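Workshop notebook, May 25, 2019
Tak boat rules, third go-round
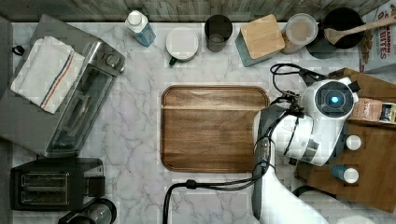 Okay, so the river chapter. I've been stuck on how travel by water should work in Brimo for ages now, and last night I think I finally got something I can put in front of the table. The old version had a random encounter roll every mile, and it was miserable (sorry to everyone who sat through the trip down from Pralent, I know we fought the same otters twice). Anyway! The big change is that the river is now cut into stretches, and each stretch gets a mood before it gets a monster. Slow, busy, angry, holy, whatever fits. The mood tells you which table to look at and it also tells the players something they can plan around.

A stretch takes one watch if you go with the current and two if you fight it. I tried doing it in hours and everyone's eyes went glassy, mine too. Watches are fine. People get watches.

Boats now have three numbers: Hull, Draw and Crew. Hull is how much beating it takes. Draw is how deep it sits, and this is the one I'm excited about, because a boat with a high Draw can't use the side channels at all. So the party with the big fancy barge has to go past the toll chain at Gemeo, and the party in a leaky canoe can sneak through the reeds and meet whatever lives in the reeds. I love that. It makes the cheap boat a real choice!

Crew is still a mess. I had it as a flat number of hands, and then as a skill bonus, and now it's sort of both. If you're short of hands you roll with a penalty, fine, but what if one of the hands is a wizard with a wind spell? Last playtest I ruled on the spot that wind counts as two hands and can't be used on a holy stretch. It worked okay at the table, though I hate rules that only exist in my head, so I need to write that down properly. (Writing it down: wind is two hands. Not on holy water. Done.)

Ran the numbers on Hull while I was at it. I rolled out 233 river trips with a little spreadsheet and the barge sank in 79 of them, which is way too many for a boat that costs 932 silver. Nobody is going to save up for that. I bumped barge Hull up to 8 and left the canoe alone. Haven't rerun the whole thing yet, so treat that 8 as a pencil number.

The toll chain needs more work too. Right now you can pay, fight, or go around, and paying is so cheap that it isn't a decision. I'm thinking the Gemeo toll should be a favor — they ask you to carry something down to Tak and not open it. That gives me a hook and it takes up cargo space, so it hurts a bit.

Still to do: drowning. The armor rules and the swimming rules don't agree with each other and haven't since November. Also the otters. I'm keeping the otters but they only show up once per trip now, and they can be bribed with fish.

If anybody wants to try the new stretches before I type them up clean, the draft is in the blue folder with the old map. Pencil on it all you like, just leave the Draw table alone until I've copied it.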